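Helloso opens its Allthorpe workroom on Wednesday

For immediate release

Well, we're nearly there! I've been promising people a proper workroom in Allthorpe for so long that my own family had stopped asking, and on Wednesday at ten in the morning we finally open the doors. Helloso has taken 3000 square feet on the Demirtaş yard, up the ramp and through the blue gate (ignore the old sign, it's coming down), and it's all for big tables and things to sit on.

If you don't know us, Helloso hires and mends plain, useful furniture. Work tables, stools, the odd stand. Up to now we've done it from a unit so narrow that you had to carry one table out before you could get at the next, and customers had to choose from a list. I never liked that. You can't tell from a list whether a stool is the right height for you, and I've had plenty come back for exactly that reason.

So the new room is laid out for trying things. The tables are the sort I like best, with a big off-white top, faint grey grid lines to help you square things up and a pale wooden edge. They aren't showroom smart and I don't want them to be. They've got scuffs and pencil marks on them, and we'll go on using them as hard as anyone else does. Put your bag down, spread your bits out, lean on it!

Then there are the stools, and I could go on about stools all day. We have round black seats, and we have little round metal ones with a chrome rim on a pedestal base, which I think are lovely and my colleagues think are cold. Come and settle it for us. Altogether there are 315 stools on the books this season, and 86 tables to go with them.

We're still unpacking, so please mind the cardboard boxes. We've been shifting furniture about all week, crouching down to have a look at a stool base and then changing our minds about where it goes. I fully expect to move the lot again after the first busy day.

The room was fitted out with help from Grulivix, our neighbours across the yard, who lent us their van and a great deal of patience. They'll be using one end of it for their evening mending classes from December.

Stools can be hired by the day or the week, tables by the week only. Schools and clubs in Allthorpe get the first 300 bookings at half price, and you can book at the desk or ring us. We're open ten till five, a bit later if the kettle's on. Parking is in the yard, but leave the ramp clear for deliveries.

Press are very welcome on the morning. Just let the Helloso desk know you're coming, and wear something you don't mind getting pencil on. 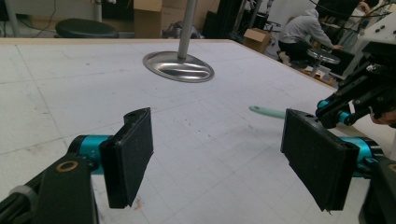
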